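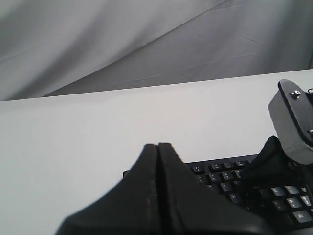
Garra de dois dedos sobre um teclado preto, na bancada de testes da Badelier.

Procuramos operadores e operadoras de célula robotizada – Badelier, unidade de Valderrama

A Badelier recondiciona teclados e outros periféricos de escritório para escolas, empresas e repartições. Desde setembro, parte da inspeção de teclas na unidade de Valderrama é feita com braços robóticos, e agora queremos ampliar a equipe que trabalha com eles. São 7 vagas, em turno diurno, com contrato por prazo indeterminado.

Quem já trabalhou em bancada de teste conhece a rotina: apertar tecla por tecla, conferir na tela, anotar a falha, passar para o próximo. Nossa meta por turno é de 250 teclados, e até o ano passado tudo isso passava pelos dedos da equipe. Com as células, o braço assume o toque repetido e as pessoas ficam com o que exige olho e critério: decidir se uma tecla gasta ainda serve, descobrir por que a barra de espaço falha só de um lado, ensinar ao robô um modelo que ele nunca viu. É um trabalho mais variado e estamos gostando muito dele!

O que você vai fazer

Posicionar os teclados na bancada e iniciar os ciclos de teste
Acompanhar o movimento da garra e interromper o ciclo quando for preciso
Gravar posições novas para modelos e layouts diferentes (ABNT2, espanhol, inglês)
Fazer a segunda inspeção das peças reprovadas
Registrar falhas e sugerir ajustes na reunião de turno

O que pedimos

Ensino médio completo, atenção a detalhes e disposição para aprender. Experiência com eletrônica, assistência técnica ou linha de montagem ajuda bastante. Não é preciso saber programar: o treinamento tem 66 horas, é pago e acontece dentro do horário de trabalho.

Sobre a mudança na equipe

Muita gente pergunta na entrevista, então já respondemos. Ninguém foi dispensado com a chegada das células. Os inspetores da bancada manual foram os primeiros treinados e hoje várias das sequências em uso são deles. O ritmo também mudou – há mais pausas para as mãos e mais conversa com a manutenção, e uma parte do dia vai para a tela, coisa de que nem todo mundo gosta. Se você prefere ficar só na ferramenta, temos também a oficina de reparo, e vale mencionar isso na inscrição.

Oferecemos

Salário compatível com a função, adicional após o treinamento, vale-transporte, refeitório no local e plano de saúde. Não há turno aos domingos.

Como se inscrever

Entregue o currículo na portaria da unidade, aos cuidados de Eustaquio Aguirre, ou use o formulário desta página com o código 1852. Conte em poucas linhas um conserto que você fez e do qual se orgulha, pode ser em casa mesmo. As entrevistas incluem uma visita à bancada com Hemant Tomar, responsável pelas células, e dá tempo de experimentar o controle do braço.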